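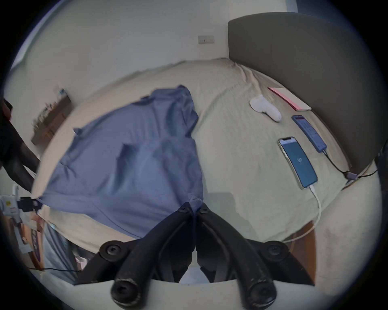

4.2 The bed as a folding table

When we began visiting homes in Holtau and Paredes we expected to spend most of our time in kitchens and laundry rooms, and we had drawn up our floor-plan sheets with that in mind. Of the 11 households that let us stay through a whole round of folding, seven did nearly all of it on a bed, and we soon found ourselves redrawing the sheets in bedrooms, with the door propped open and a basket at our feet. We are grateful to every one of those families for their patience (and for a good deal of coffee).

A bed is a generous surface. Even a modest one gives more room than a kitchen table, and a grown-up's T-shirt can be opened out to its full width with space left over for the pile that is growing beside it. It is also soft, and this matters more than we had thought it would. On a hard table the hand can press a crease flat and the cloth stays where it was put. On a mattress the same stroke pushes the surface down a little, and when the hand lifts, the cloth comes up with it and the crease is a bit rounder than it was meant to be. Several people had worked out their own answers to this over the years. Some gave each garment a light shake before laying it down, and others did the first fold in the air, holding the shirt by the shoulders, and used the bed only for the second and third.

Then there is the sheet itself. Cloth on cloth drags. A cotton shirt pulled toward the folder across a fitted sheet tends to bring a ripple of the sheet along with it, and the ripples that were there before (a fitted sheet is hardly ever flat, however carefully the corners have been tucked) print themselves softly onto whatever is laid over them. In our notes we kept the two kinds of wrinkle apart, those belonging to the sheet and those belonging to the garment, though there were afternoons when telling one from the other took longer than the folding did.
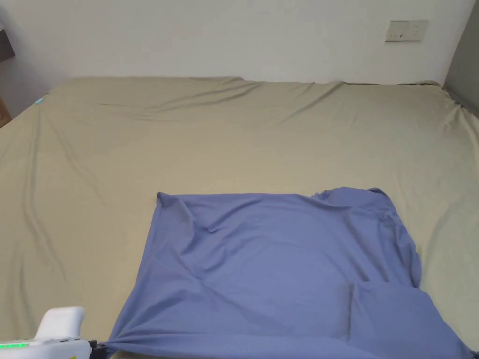 Figure 3. Blue cloth spread out on the near half of a bed over a beige fitted sheet. The bottom-left corner has been gathered to a point, with stretch lines running out from it; near the lower right a section lies folded over onto itself.

Figure 3 shows the point at which we start our count for a thin, stretchy piece. The interesting part, for us, is how far one small pinch travels. Thin knits give way in the direction of the pull, and the straight edge that the folder would like to use as a guide may bow or curl well away from the place being held. Heavier pieces such as towels and sweatshirts behave much more kindly in this respect. Nélida Gallardo, who coded most of the Paredes visits, suggested early on that we note the first corner taken up in every sequence, and this turned out to be the most useful column in the whole table. Folders who took the nearest corner first spent more time afterward smoothing the far edge, and they had to lean over the mattress to do it, while those who reached for the far edge first leaned once and were done with it.

Leaning deserves a word of its own. A bed is low, and it can usually be reached from only one or two sides, the others being pushed up against a wall. Much of what people told us about folding being "hard on the back" came down to this, and we suspect that the near half of the mattress gets used so heavily simply for comfort. We recorded where on the bed each of the 600 garments in the Holtau set was first put down, and the far half was used mainly for finished stacks.

T-shirts gave us more trouble than any other class. A shirt that has been dropped or drawn across the bed seldom lands as a shirt. It bunches into a long ridge, the body twists, one sleeve comes free and the other is somewhere underneath, and the hem has to be hunted for. We call this the tangled start, to set it apart from the flat start, and we scored it by the number of garment edges a person standing at the bedside could point to without touching anything. A short sleeve with its hem showing counts as one edge, even where it curls. Shadowed pockets between the folds do not count, although our newer coders were tempted by them, and we had to go back over a portion of the Varine recordings in October to put this right. 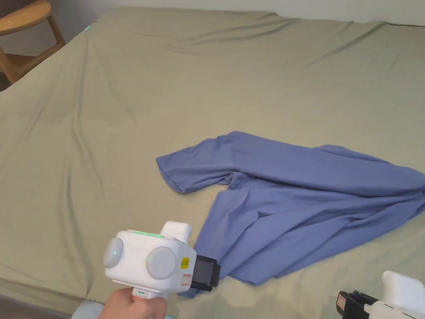
4.3 Chairs, stools, and other places to put things down

Furniture within arm's reach of the bed was entered on the floor plan whether or not it was used. A chair at the bedside often serves as a halfway station for clothes worn once and not yet ready for the wash, and in the Relton visits we saw chairs take the overflow when the bed filled up. We noted the height of the seat and which side of the bed it stood on, and left out anything the folder would have had to walk to.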